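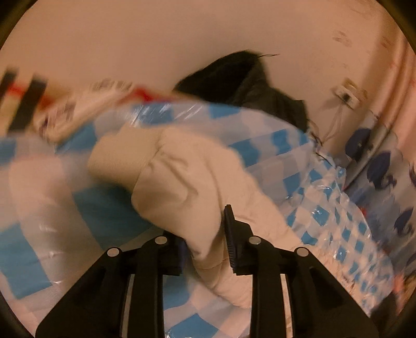
*Figure 4. Mixed soft goods and plastic before sorting.*

## 3. Preparing bedding for storage bags

This section covers sheets, blankets and light quilts packed in Corthorpe storage bags, medium and large. For pillows and anything filled with down, go to section 5.

### 3.1 Sorting

1. Separate fabric items from plastic ones. Wrappers and old covers do not go in the bag.
2. Make one pile for sheets and one for blankets.
3. Check each piece for pins, clips and loose buttons. A sharp edge will puncture the liner.
4. Set aside anything that still smells of detergent or feels cool to the touch. It needs more drying time.

**Caution:** Do not pack damp fabric. Mildew can form inside a closed bag and the stains may be permanent.

### 3.2 Folding

Use a flat surface at least as wide as the bag. A bed works well.

1. Spread the item out and smooth it from the center toward the edges.
2. Fold it in half lengthwise, then in half again.
3. Fold the ends in until the bundle is slightly narrower than the bag opening.
4. Press down with both hands to push out trapped air.

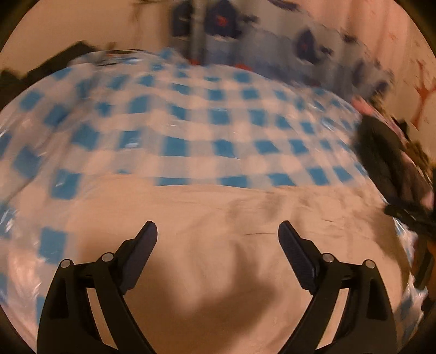 *Figure 5. Plain sheet or blanket with soft wrinkles and folds.*

Small wrinkles do no harm. Hard creases should be smoothed out first - they set during long storage and are difficult to iron out of cotton blends.

Fitted sheets can be rolled instead. Tuck the corners into each other before rolling.

### 3.3 Filling and closing

1. Lay the bag flat with the valve facing up.
2. Put the heaviest bundle in first and place lighter ones on top.
3. Stop at the fill line. The large bag holds 13 pounds; the medium bag has its limit printed beside the zipper.
4. Run the slider across the zipper and back again.
5. Open the valve cap, attach the hand pump and pump until the sides draw in.
6. Close the cap firmly.

**Note:** The Dallow pump fits both bag sizes. The older Sukard pump needs the gray adapter ring.

### 3.4 Where to keep the bags

Store bags flat, away from heaters and direct sun, at 70°F or below. Stack no more than two high. Under a bed is fine if nothing presses on the valve.

Check the bags once a season. If one has filled with air again, wipe the zipper track with a dry cloth and repeat steps 4 to 6 in section 3.3. If it loses its seal a second time, replace the valve cap (see section 7, Spare parts).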